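Flirko Squared Cup, small, butter glaze

Home / Tableware / Cups & tumblers / Squared cup

$38.00
In stock
Ships from Lallmont
Item no. 387

Choose a color
Butter
Ash
Inky blue (back in May)

Choose a quantity
Single
Set of 2
Set of 4 (free shipping)

Add to cart
Save for later

Small cup, no handle, four soft sides. Made by hand at the Flirko studio by Eylül Özkan, who does all the squared pieces. Pinched first, then pressed against a board to get the flats. No mold. So yours will not match the one on this page, and a set of 4 won't match each other either. Close cousins. If you need identical cups look at the Melnyk tumblers, those are slip cast and stack perfectly.

Good for: espresso, a short cortado, green tea, a bit of whiskey. Toothbrush if you must. Also toothpicks, matches, one or two stems from the yard. Not a soup cup. Not a big-mug-of-coffee cup, we get emails.

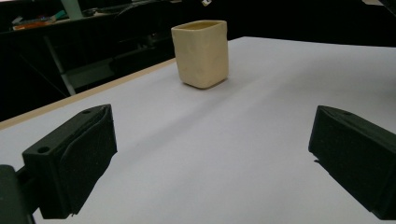
Squared cup in butter. Dents and lumps in the walls are from the making.

Color notes. Butter is a pale warm beige, next to plain white it goes a little yellow. Screens vary. Under warm kitchen bulbs it reads creamier, by a north window more like oatmeal. If you're matching it to plates you already own, order one first and check.

Details
Stoneware, glazed inside and out, foot left bare
Holds a double espresso with room for milk
Wall thickness varies, thicker at the corners
Sides have give and take, some flatter than others
Rim is thin and rounded off
Maker's stamp on the base, small, sometimes faint

Care
Dishwasher OK, top rack. Keep it from knocking against other cups, the corners are where chips happen. Microwave OK for a reheat. No oven, no stovetop, no freezer to boiling water. Foot is bare clay and can scratch a soft table, so rub it with the little sanding pad in the box before first use. Takes a minute. Coffee stains inside come off with baking soda and a wet cloth, leave it ten minutes then wipe.

Fine lines in the glaze? Normal on butter. Won't leak. A crack you can catch a fingernail on is differnt, send us a photo and we'll replace it.

Shipping
Orders in before noon go out same day, Monday to Thursday. Friday orders wait for the next truck. Paper wrap, cardboard sleeve, no plastic. Next kiln load leaves the studio Mon 24 September and that's when the ash ones get restocked too.

Returns: 30 days, unused, in the sleeve it came in. Seconds are final sale. Seconds have pinholes or a wobble, priced lower, listed under Trirnby Shelf when we have any. They go fast.

Gift wrap: tick the box at checkout. Brown paper, cotton string, card with your message. Keep it short, the card is tiny.

From buyers

"Fits my hand better than a round one. Wish it was a hair taller." Verified buyer

"Bought two, the second one leans a bit. Kept it. It's the one I use." Verified buyer

"Nice cup but no handle means hot fingers with tea, let it sit a while first." Verified buyer

"Color was yellower than I expected, exchanged for ash, easy process." Verified buyer

Questions we get a lot

Does it fit under my espresso machine? Most likely. It's short. Measure your clearance with the drip tray in.

Does it stack? No. Sides are too uneven, the top one will rock. Store side by side.

Is it hard to drink from a square? Drink from a corner. Corners are rounded, works like a spout.

Can I pick my own from the batch? Only in person, Lallmont shop, ask at the counter and they'll bring out a tray.

Wholesale? Yes, butter and ash only. Use the trade form, not the chat box please, trade messages get lost in there.

Goes with
Flirko squared saucer, butter
Flirko salt dish
Melnyk tumbler, tall
Linen coaster, set of 2

Back to Cups & tumblers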